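Grout, again

21 Jun 2022

I have now spent most of a spring thinking about grout, which I did not plan on. We bought the apartment on Ivik Street knowing the bathroom would have to be redone, and I assumed the hard decisions would be the tub and the plumbing. Those took an afternoon. The grout has taken since April.

The tile was easy. I wanted small squares on the wall, the kind my grandmother had, and we ordered them from a shop called Gullivitz that sells them already stuck to mesh sheets. What I didn't think through is that small tile means a lot of lines. The smaller the tile, the more of your wall is grout. The shop sent a chart with the order and I ignored it, and then we ran out of grout a third of the way through the wall.

Color came next. I had three sample sticks taped to the mirror for weeks. Bright white looked good for one day in the test patch and then I started to see every fingerprint in it. The dark gray made the wall look like graph paper. We went with a light gray that is close to white but not the same, and from the door you can't really tell there is a color there at all. That was the one I had ruled out first.

Unai Cabello did the floor for us and half of the wall, and I did the other half. I can tell which half is mine. His lines are level with the surface of the tile all the way across. Mine dip, mostly near the corner, where I got tired and wiped too early with a sponge that was too wet. If you wipe too early you pull the grout back out of the joint, and you also thin out the color, so it dries blotchy. I redid the worst part with a hand scraper. It took five evenings and my wrist still complains. 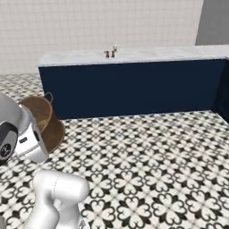

Olga Barroso wrote after my last post to say that I should have sealed the floor tile before grouting it and then again after, and that with cement tile the first coat matters more, as otherwise the dark grout stains the pale parts of the pattern and it never comes out. She did hers with one coat, at the end, and has a gray shadow along one wall to show for it.

I wish I had read that sooner. We did seal first, but only because Unai insisted, and I argued with him over losing a day. So that one goes to him.

On cost, since a few people asked: the grout and sealer together came to $258, and $117 of that was sealer. I had set aside up to $3000 for the whole room apart from the plumbing, and we are still under it, though I have not bought a light fixture yet. The cheap sealer from Drerkano beaded water fine on a spare tile -- I left a spoonful on it overnight and there was no mark in the morning. I would still test it on your own tile.

A few things I would do over. I would mix smaller batches. The bag tells you to let the mix stand and then stir it again, and I skipped the second stir twice, and both times it went stiff in the bucket before I was halfway done. I would also leave the corners empty and use caulk there, in a matching color. Grout in a corner cracks when the walls move, and ours has one hairline already, about as long as my hand.

The caulk is on order from Iglesias. The light gray was out of stock, so it will be another two weeks, and until then the corner stays as it is.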